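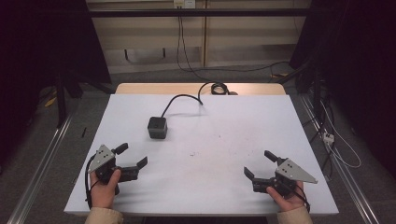 Brisa Chávez

373 veces compartido

Grabar demostraciones a dos manos con un cable: guía para el grupo de robótica

Esta guía es para los alumnos que se incorporan al proyecto Skekham en el taller Arellano y les toca grabar por primera vez. Explica cómo se prepara la mesa, cómo se manejan las dos pinzas de mano y qué hay que revisar antes de subir los archivos. No explica el entrenamiento, que tiene su propia página, ni el montaje de las pinzas.

La tarea es la misma durante todo el trimestre: una caja negra pequeña con un cable, sobre la mesa blanca, y dos pinzas que tienen que coger el cable y dejarlo recogido junto a la caja. Se eligió el cable porque es lo que peor le salía al modelo del curso anterior. Con objetos rígidos llegaba a resultados decentes con pocas demostraciones; con un cable la forma cambia en cada intento y hay que enseñarle muchas más posiciones de partida.

Antes de empezar

Reserva el puesto en la hoja del taller. Un turno dura dos horas y en ese tiempo caben unos 30 episodios buenos si es tu primera vez. No intentes hacer más. Los turnos del sábado se dan primero a quien tenga clase por la tarde entre semana.

Necesitas las dos pinzas, la caja con su cable y el portátil del grupo con Sirico, nuestro programa de grabación. Enciende primero el portátil, abre Sirico y después conecta las pinzas. Si lo haces al revés, la izquierda y la derecha pueden aparecer cambiadas en la lista, y ese error no se ve hasta que alguien reproduce el archivo.

Para comprobarlo, abre y cierra solo la pinza izquierda y mira que se mueva la barra de la izquierda en la pantalla. Luego la derecha. Hazlo siempre, también si el turno anterior acaba de terminar y todo sigue conectado.

Los cables de las pinzas tienen que salir hacia fuera, cada uno por su lado, y con holgura suficiente para llegar hasta el fondo de la mesa sin tirar. Si se cruzan por delante del cuerpo, acaban enganchando la caja. Mueve las dos manos hasta las cuatro esquinas antes de grabar nada.

Calibración de la apertura

Sirico pide dos lecturas por pinza: abierta del todo y cerrada del todo. Mantén cada posición hasta que el número deje de moverse. Al cerrar no aprietes más de lo normal, solo hasta que los dedos se toquen. Si calibras apretando, después el programa creerá que la pinza no llega a cerrarse nunca y esos datos no sirven.

La calibración se guarda con la sesión y no pasa a la siguiente. Si se desconecta una pinza a mitad del turno, hay que cerrar la sesión, abrir otra y calibrar de nuevo las dos.

Colocar la caja y el cable

La caja va en cualquier punto de la mitad izquierda de la mesa o cerca del centro, y hay que cambiarla de sitio entre episodios. Gírala también un poco de vez en cuando. El error más común de los nuevos es dejarla siempre donde cayó la primera vez.

Con el cable hay cuatro salidas admitidas:

1. Suelto hacia la derecha, con una curva amplia.
2. Hacia el fondo, con el extremo recogido en una vuelta.
3. Hacia delante, casi recto.
4. Amontonado junto a la caja.

Repártelas más o menos por igual. No coloques el cable con cuidado: déjalo caer y corrige solo si ha quedado fuera del alcance de las pinzas. En la salida 2 el extremo puede pasar del borde blanco y apoyarse en el tablero claro de detrás, siempre que una pinza llegue a cogerlo sin que tengas que levantarte.

La superficie blanca tiene marcas grises que no se van con el paño. Están también en las grabaciones anteriores, así que no pierdas el turno limpiándolas.

Hacer un episodio

Empieza con las dos pinzas en la parte delantera de la mesa, enfrentadas y algo abiertas. Espera un segundo quieto. Pulsa el pedal y espera otro segundo antes de mover las manos.

Primero va la mano más cercana al cable. Si está a la derecha de la caja, lo coge la pinza derecha; la izquierda sujeta la caja por los lados, sin levantarla. Coge el cable a un palmo de la caja, más o menos, y llévalo hacia ella formando una vuelta. Suelta, vuelve a cogerlo más adelante y repite hasta llegar al extremo. Lo habitual son tres o cuatro vueltas.

Para pasar el cable de una pinza a la otra, cierra la segunda antes de abrir la primera y deja las dos cerradas un instante. Parece una tontería, pero en las grabaciones hechas deprisa las dos acciones caen casi juntas y el modelo aprende a soltar demasiado pronto.

La velocidad tiene que ser constante y algo más lenta que la natural. Si se escapa el cable, vuelve a cogerlo y sigue - un episodio con una recuperación limpia vale y además hace falta. Lo que no vale es ayudarse con un dedo, empujar la caja con la muñeca o parar a pensar con las manos en el aire.

Al terminar, vuelve a la posición inicial, espera un segundo y pulsa el pedal. La pantalla pide una etiqueta: "bien", "recuperado" o "descartar". Ponla en el momento. Si lo dejas para el final del turno no te vas a acordar.

Cuándo descartar

Descarta el episodio si la caja se ha caído o ha quedado volcada, si el cable se ha enganchado en una de las placas, si alguien ha metido la mano en la mesa o si has tardado más de un minuto. También si Sirico ha mostrado el aviso naranja de seguimiento perdido, aunque solo haya sido un parpadeo.

No borres los archivos a mano. La etiqueta basta y los descartados se usan luego para las prácticas de revisión. El curso pasado se grabaron 2185 episodios y se descartaron 373. De esos, la mayor parte eran de las dos primeras semanas, así que no te preocupes si en tu primer turno descartas bastantes.

Revisión

Guarda los últimos minutos del turno para reproducir tres episodios elegidos al azar. Mira estas cosas:

- que el principio y el final estén quietos
- que la apertura de cada pinza coincida con lo que hace en el vídeo
- que izquierda y derecha no estén cambiadas
- que la caja no salga en el mismo sitio en los tres

Si falla alguna de las dos primeras en un solo episodio, cambia su etiqueta y revisa otros tres. Si están cambiadas izquierda y derecha, falla la sesión completa. No la subas: apúntalo en el cuaderno y avísame, porque se puede corregir con un script si no se ha mezclado con las demás.

Subir y recoger

Las sesiones van a la carpeta Gonero, dentro del servidor del taller, con tus iniciales y el número de turno. Nada de espacios ni tildes en el nombre. La subida tarda bastante por la tarde; puedes dejarla en marcha y recoger mientras tanto.

Desconecta las pinzas después de cerrar Sirico y déjalas sobre la mesa con los dedos abiertos. No enrolles sus cables alrededor del mango: el curso pasado cambiamos dos conectores por eso. La caja y su cable van juntos en el cajón.

Dudas que salen siempre

¿Puedo grabar si soy zurdo? Sí, y nos interesa. Sigue la regla de la mano más cercana y no cambies nada más.

¿Podemos turnarnos dos personas en la misma sesión? No. Cierra la sesión y que la otra persona abra la suya, con su propia calibración.

¿Cuántos episodios hacen falta para probar algo? Para una primera prueba pedimos 130 entre todo el grupo, repartidos entre las cuatro salidas del cable. Con eso se ve si el robot se acerca al cable y cierra donde debe. Las vueltas completas necesitan bastante más.

¿Y si quiero probar otro objeto? Habla conmigo antes y usa una carpeta aparte. En diciembre, cuando se cierre la recogida del cable, se deciden las tareas del trimestre siguiente y se pueden traer propuestas.

8 comentarios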